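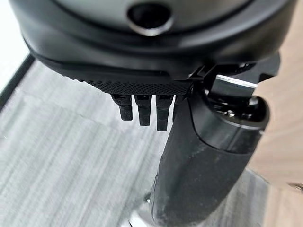 Scuffs and a few dusty marks, January

Filed under: Home & Desk Life

I finally did the desk. Well, under the desk, which is a different job altogether and one I've been putting off since we moved the bookcase. The top gets a wipe whenever I spill tea on it (often). Underneath I just sort of shove my feet in and hope.

What set me off was dropping my good pen. It rolled right to the back, I got down on my hands and knees with my phone torch, and oh dear. Fluff. Two hair grips. A receipt from Prerent for the van we had when we moved, 109 quid and I'd forgotten it completely - I did wonder where that month's money went! And a crisp, whole, which I'm choosing to blame on Vaughn.

So the next morning I put on old leggings, made a flask and got stuck in before anyone could ask me for anything.

If you've never met my desk, it's a big old thing with a pale top and a curved front edge, and darker brown wood down the sides. I love the curve. I don't love it when I come up too quickly from underneath, and I've got the lump to prove it. Ditte had it before me and swore the knee space was roomy, but Ditte is about five foot nothing and could probably have a nap in there. 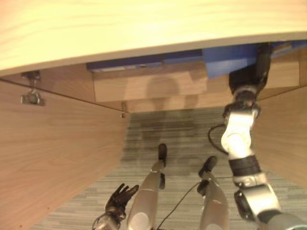 The carpet took the longest. It's that stripy grey stuff, very fine lines, and it hides everything until the light catches it and then it hides nothing. I went over it with the hoover nozzle first, along the stripes and then across them, and after that with a damp rubber glove, which my sister taught me for dog hair and which works a treat on ordinary fluff as well. You just drag it towards you and it all comes up in a horrible little sausage. Weirdly satisfying. I went back and did the hall.

The side panels only wanted a soft cloth, barely damp and then a dry one straight after. I followed the grain because that's what my mum always did, and I've never dared find out what happens if you don't. The metal fittings up under the top are fiddly, so I used a cotton bud. I'd meant to tighten one of the screws while I was down there too, but the screwdriver was in the garage and my knees had had enough by then.

Then a cup of tea on the floor, back against the wall, feeling very pleased with myself. Ritva rang in the middle of it and I made her listen to me talk about skirting boards for ten minutes. She's a good friend.

I still haven't decided about a footrest. Tipene says get one, Murray says a pile of old phone books does the same job, and I haven't seen a phone book since I was at school. If any of you have one you like, tell me in the comments, and tell me whether it slides about on carpet - my last one used to creep away from me all afternoon.

I did find the pen, by the way. It was in my cardigan pocket.

Last updated: January

We use cookies to remember your settings and see which posts get read. By carrying on you're agreeing to this. OK / Change settings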